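Getting the Grippers Right on a Two-Arm Shirt Folding Table

Posted 30th October

I've been looking after the folding table at our Menetgate shop for a while now, and I get the same email over and over: "It grabs the shirt fine on one side and drops it on the other, what do I do?" Nine times out of ten it's the grippers, and you can sort it out in an afternoon with a hex key and an old T-shirt. This is the routine I use. I learned most of it from Florante Umali, who set up our table in the first place and left me a notebook I can almost read.

What you'll need

A hex key set, the small sizes
A soft pencil
Isopropyl alcohol and a lint-free rag
A white T-shirt you don't care about, plus one with a print on it
Whatever software you use to jog the arms (we're on Chaturvedi, but the steps are the same)

Step one: park the arms and cut the power

Send both arms to their rest pose, wait for them to settle, then switch off at the supply. Please don't skip this and hold the wrist steady with your free hand! I did that once and got a nasty pinch.

Step two: clean and seat the fingertip pads

Wipe each pad with a little alcohol and let it dry. T-shirts shed way more fluff than you'd think, and it packs down into a slick film that feels clean until you rub it off. Now wiggle each pad between finger and thumb. There should be no play at all. If one rocks, snug up the screw on the side of the finger just below it. Go a bit at a time — the plastic strips easily, and a new set of fingers from Zimberg took 11 days to reach me last December.

Step three: check the pads through the wrist camera

Power back up, jog one arm down over the white shirt with the gripper open, and bring up its wrist camera. You want both fingers coming in from the bottom corners and both pads clearly visible with cloth between them. If one pad is hiding behind its finger, the camera mount has slipped. Loosen it, nudge it, tighten it, look again.

I like to do this over a seam or a hem. Plain cloth is so bright and smooth that you can't judge how close you are, but a line of stitching gives your eye something to hang on to.
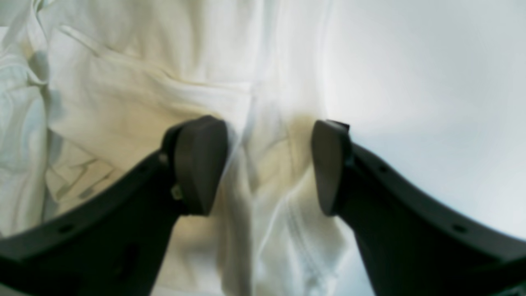
Wrist camera view with the gripper open and a stitched seam running down between the fingers.

Step four: set the closing force

Start low. On our controller the scale goes to 900 and I begin at 59, which barely dents the cloth. Close on a single layer, lift a couple of inches, and tug the shirt by hand. If it slides out, bump the number up by 6 and go again. Stop at the first setting that holds, write it down, and then do the other arm from scratch. The two sides never match on ours, and copying the number across is how I ended up with one of those emails myself.

Step five: the two-arm hold

Lay the printed shirt flat and have each arm pinch one upper edge. Then move them apart very slowly until the cloth between them comes up snug. Watch the print and the neckline. If the lettering starts to stretch, you've gone too far, so back off. A few soft wrinkles lower down are fine.

Keep an eye on the cable loops while you're at it. They need enough slack to follow the arm out to its full reach, and they shouldn't drag on the cloth on the way. 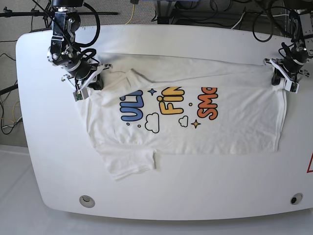 If it still slips

Try swapping the pads left to right. If the slipping moves with them, the pads are worn and you need new ones. If it stays put, look at the finger itself for a hairline crack near the mounting holes (a flashlight held low helps a lot). Marites Policarpio on our evening shift also found that fabric softener makes a real difference, so test with a shirt that's been washed without it before you order any parts.

I pencil the date and both force settings on a strip of tape stuck to the controller. The Akar pads we run now get a wipe every morning and the full routine once a month.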